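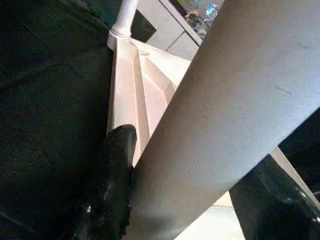

Gray cylinder and green fabric, with the winding stairs beyond

Unari Canopy Days: Your Questions

What is a canopy day?
A whole day of making small white shelters out of cloth, poles and paper, indoors, with plenty of floor to spread out on! Gonzalo Echevarría started them at Grarkura and we still follow his plan: paper in the morning, poles after lunch.

Do I need to have built anything before?
Not at all. If you've ever made a den out of bedsheets, you already know the best part. We work in groups of 4, and people who have come before are usually thrilled to show you their knots.

Why do you put plastic on the table?
It keeps the white cloth clean, and you can see the bottom edge so much better against black. Bring socks you don't mind kneeling in.

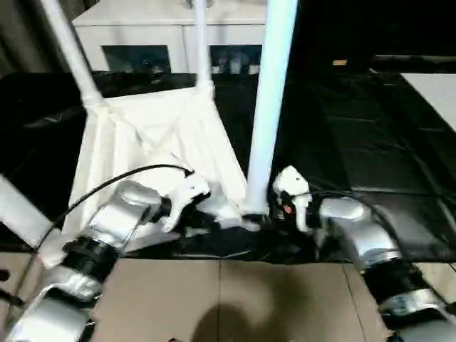 White canopy and poles on the black sheet

My canopy keeps sagging. What am I doing wrong?
Probably nothing! Start at the base and get the bottom edge sitting where you want it, then go up to the corners. Creases in the cloth are fine, and we love a slightly crooked one.

Can I take mine home?
Yes, please do. The cloth is yours, and the poles can be borrowed until October.

Do I have to make a paper model first?
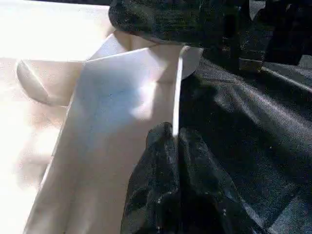 Paper models are my favorite part of the day, so I'm going to say yes. You can try out a roof shape in two minutes and change your mind as often as you like. Press your folds hard, because a good crisp one will stand upright like the narrow white edge on this sheet, with the light catching it, and then you know where a wall could go. Softer bends are great for roofs. Keep the ones you mess up, too (mine fill a drawer), and bring them along next time.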